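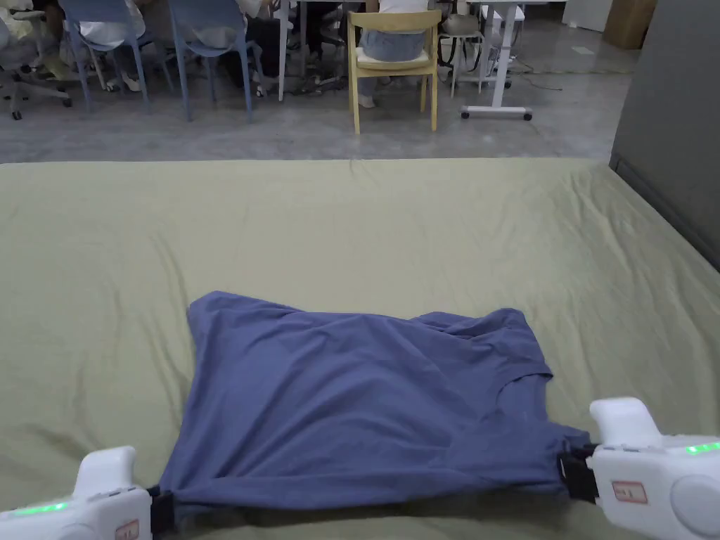 2 min read

Setting up vocal playback on the Grornier

Section 5: Importing a singer's catalog

Use this section after the Grornier music player has been connected to your home network. You will need a Skurnivico account and the Brudum desktop program.

1. Open Brudum and select Library, then Import.

2. Choose the folder that holds your recordings. Brudum reads up to 200 albums in one pass. Larger collections have to be split.

3. Under Artist Names, pick one spelling for each singer. Names written in more than one alphabet are listed separately until you merge them.

Note: Merging can't be undone once the import has finished. 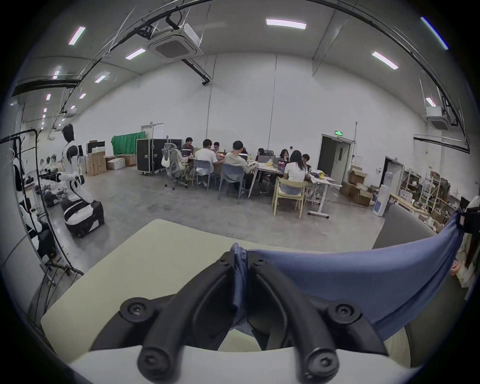 4. Set Track Gaps to Off for live concerts and long devotional pieces. With gaps on, the player adds a short silence wherever a recording was split between two sides of a record.

5. Select Send to Player. Leave Brudum open until the progress bar closes.

Caution: Do not unplug the player during the transfer. The catalog may have to be rebuilt from the start.

If the display shows code 803, the player has run out of space. Remove an album and repeat step 5.

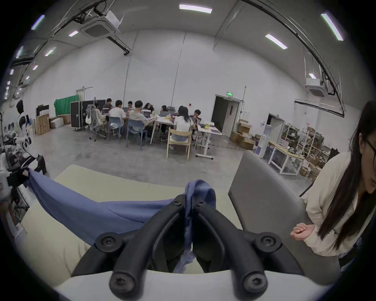
6. On the player, turn the dial to Arruda, the voice preset. It starts at level 23. Lower it if older mono recordings sound harsh.

7. Press and hold the dial to save. The preset name stays lit when the setting is stored.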